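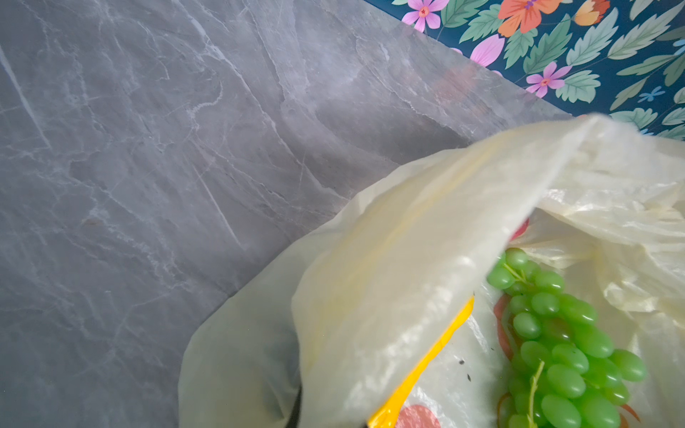
Figure 1. Open plastic bag on a marble-patterned worktop, with floral wallpaper behind.

Kitchen Surfaces and Small Packing
Handout for Session 2, Drundent Evening Course in Home Keeping

Please bring this handout on Saturday. We meet in room 407 of the Rutlow building.

1. The worktop

A grey surface with fine white veins is kind to the person who cleans it, and also a little unkind. Crumbs and dried drops of water are difficult to see between the veins. In Figure 1 the veins run mostly diagonally, and the eye follows them and misses small things. I advise you to bend down and look across the surface from the side, towards the window. On a glossy worktop the dirt will show as a dull place in the reflection.

Marble pattern does not always mean marble. Before you use vinegar or lemon, find out which material you have. Real marble is damaged by acid and the mark stays. If you don't know, use warm water with a drop of washing-up liquid, then a dry cloth.

2. Where the worktop meets the wall

Look at the line at the back of the worktop in the figure. The pink flowers come down almost to it. A wall covering with a dark ground, such as this deep blue-green one, hides light splashes of grease for a long time, but chalky water marks will show on it quickly. Wipe the worktop along the wall, never towards it, so that you do not push water into the joint.

If your own kitchen has paper on the wall and not tile, test the cloth first in a corner. Some papers lose colour. The Obi sample book, which we will pass round in class, marks the washable papers with a small wave.

3. The open bag

Thin bags do not stand well. They fold over themselves, and the opening is lost just when both your hands are full. Three methods:

Fold the top edge outwards, like a cuff, before you fill the bag.
Put the heaviest thing in first, in the middle, so the base is held down.
For loose goods (rice, dried beans), set the bag inside a bowl and turn its edge over the rim.

Translucent plastic has one advantage — you can often see something of the contents without opening it. It is still better to write a label. Flour and icing sugar look the same through a cream-coloured bag, as one group found last term with their biscuits.

4. Homework

Choose one bag of dry food at home and repack it with the bowl method. Note the weight before and after. The kitchen scales from the Monanance cupboard may be borrowed; they measure up to 4000 g, but please do not put more than 2000 g on the small tray.

Next session: drawers and shelf paper.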